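Clumen Open Day Demonstration Set

Overview
This data card covers the recordings made during the open day held at the Cabrera Building on April 25, 2023. The set contains 300 episodes of a tabletop task performed by a robot arm while visitors watched. It is intended for research and teaching, and it is released by the Movell group.

Setting
Visitors were admitted in groups of up to six. Each group received a short introduction, watched the arm under operator control, and could then ask for a particular starting layout. Requests were accepted if all objects were within reach of the arm. Demonstrations were directed by Delyth Probert.

Task
Colored cubes are to be placed in a wicker basket on a white table. The order of the cubes was left to the operator, and visitors often chose it. Episodes end when the operator releases the controls, whether or not the task has been completed.

Contents
Each episode folder holds wrist camera video, joint positions, gripper commands and a plain text note. The notes were typed between groups and vary in length. Spelling has not been corrected.
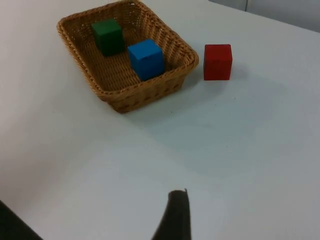 Episodes in which a visitor held the controls are marked "guest" in the index. They tend to be longer and include more failed grasps. Users training a policy may wish to leave them out.

Known issues
Five episodes have no joint data. The clock on the recording computer was reset in the afternoon, so file times should not be used for sorting. Use the episode number instead.

Access
The files are hosted on the Zatero server. Corrections may be sent to the group through the contact form on the same server.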